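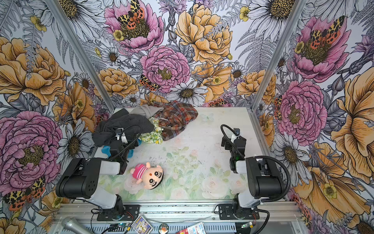 Figure 1. Two-arm cell with patterned walls, left gripper lowered into the garment pile, right gripper open over the table.

Lab 4: Comparing Parallel Grippers on Soft Goods
Course handout, Robot Manipulation Laboratory
Instructor: Raed Haddadin

1. Purpose

You will compare two sets of fingers on the same pair of arms and decide which one you would use for picking single garments out of a pile. The fingers are called Werken (flat pads, medium rubber) and Prusach (narrow tips, ribbed face). Both fit the same parallel jaw, so the arm, the wrist camera and the controller settings stay fixed during the comparison. Change one thing at a time.

Read Section 3 of the Lab 3 handout again before you come in. The homing procedure is the same and will not be repeated.

2. Background

A rigid object gives a parallel jaw two opposing faces to close on. A shirt lying on a table gives it almost none. The jaw has to form its own graspable feature, usually a fold, by pressing down slightly before closing. Three quantities matter:

Approach depth, measured from the tabletop to the fingertip at the moment of closing.
Opening width at the start of the close.
Closing force, set in the controller as a percentage of maximum.

Too shallow an approach closes on air or on one layer of lint. Too deep an approach presses against the table and trips the force limit. In a heap, a deep approach also tends to collect two garments at once, and a double pick counts as a failure in this lab.

Thin printed cotton and heavy knit behave differently under the same settings. Expect the ribbed tips to do better on the knit. Whether they also do better on thin cloth is the question you are asked to answer.

3. Cell layout

The arms are bolted to the aluminum front rail, one at each side. In Figure 1 the pile is at the rear left, so the left arm does the picking and the right side of the table is kept as the drop area. Cloth at the bottom of a pile often shows at its front edge, as the blue piece does in the figure. Do not start there. Pulling from the bottom drags the rest of the pile with it and spoils the next trial.

The walls and tabletop are printed with flowers. The Kinyua segmentation model was trained mostly on plain backgrounds, and printed cloth against a printed surface is a hard case for it. Record any mask that includes part of the tabletop or wall. These go in the vision column of the log and are not charged to the gripper.

4. Procedure

a. Home both arms. Check that the cable loop at each wrist clears the gripper through the full wrist rotation.
b. Fit the Werken fingers. Set closing force to 8 percent.
c. Drop the garments onto the rear left of the table from elbow height. Do not arrange them.
d. Command a pick on the topmost garment. Lift, hold for 2 seconds, move to the drop area, release.
e. Log the result as single, double, slip or miss.
f. Rebuild the pile after each pick and continue until the run sheet is full.
g. Fit the Prusach fingers and repeat from step c with the same force setting.

If the force limit trips, raise the arm by hand control only. Restarting the controller with the fingers loaded against the table has bent a set of tips before — the replacements took until January to arrive.

5. Sample data

The reference log from last year holds 468 trials across both finger sets. It is stored with the Resis log reader under the Lab 4 folder. Use it to test your plotting script, and do not merge it with your own data. The force sensor on the left wrist was recalibrated afterward, so the absolute force readings do not match.

Report success rates with a 95 percent confidence interval. A difference smaller than the interval is reported as no difference found.

6. What to hand in

One table per finger set, with results split by fabric type. One plot of success against approach depth. A paragraph on double picks: when they occurred, and at what depth. State your recommendation in one sentence and give the settings you would use.

Reports are due December 16, 2023. Raw logs go in the same upload, unedited, with failed trials left in.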